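Grokar Robotics Laboratory
14 November 2021

1/ The laboratory has released version 8 of Drinex, its open planning and control package for tabletop manipulation. The notes in this thread cover the main changes for existing users.

2/ The grasp planner now checks finger clearance against neighboring objects before it commits to an approach. Earlier versions checked the target only, and crowded layouts suffered for it.

3/ Force readings at the wrist are now filtered inside the control loop, which runs at 1,000 Hz. Users who wrote their own filter should remove it before upgrading. 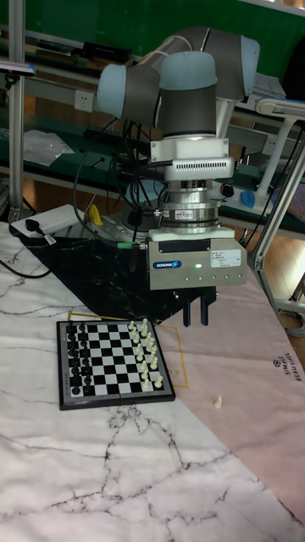

4/ Perception has been moved into a separate process. A slow camera no longer delays the arm, and pose estimates carry a time stamp that the planner may accept or refuse.

5/ The regression suite has grown to 2,303 recorded plans. Every proposed change is replayed against the full set before review. Sibusiso Kruger maintains the suite and welcomes failure cases from other groups.

6/ Known issue: the planner may return a valid but needlessly long path when the start pose is close to a joint limit. Luana Brandão is preparing a fix, expected in February.

7/ Configuration files from version 7 must be converted. The script is in the tools folder, and the original file is left unchanged.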